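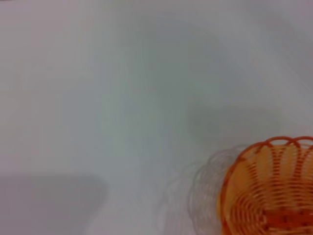
Slide 1: orange woven basket on a pale surface

Home | Talks | Notes | About | Contact

Leave the title up while people find seats. Say hi, say thanks for coming out to Davitz, mention the coffee is by the back door.

OK so, I want to talk about hemming and why so many of us put it off for years! I had a pair of gray pants from December that I wore with the cuffs rolled up until spring (yes, to work). The hem took me 9 minutes once I sat down with it. Pause here, people usually laugh or groan.

Slide 2. Measuring. Put on the shoes you'll wear with the pants. Stand up straight and get a friend to pin, because the minute you bend over to look, the whole leg moves and you end up short on one side. I did that to my best linen pair and I'm still a little sad about it.

Slide 3. The three stitches. Running, slip, catch. Hold up the sample cloths and pass them down the left side first, last time the right side hogged them. Catch stitch is my favorite for anything stretchy, and I could go on and on, so watch the clock!

Slide 4. Thread. I use the plain Tadilon cotton, the one with the paper label, and I match it a shade darker than the fabric. Somebody at the Campos talk asked about polyester. It's fine! Go easy with the iron, is all.

Slide 5. Pressing. Press before you sew, press again after. Lift the iron, don't drag it. If I'm running late, skip the story about the bridesmaid dress.

Questions. Sign-up sheet for the Morkotura class is on the front table, next one is 14th April, room 429. Bring one thing with a bad hem and your own scissors.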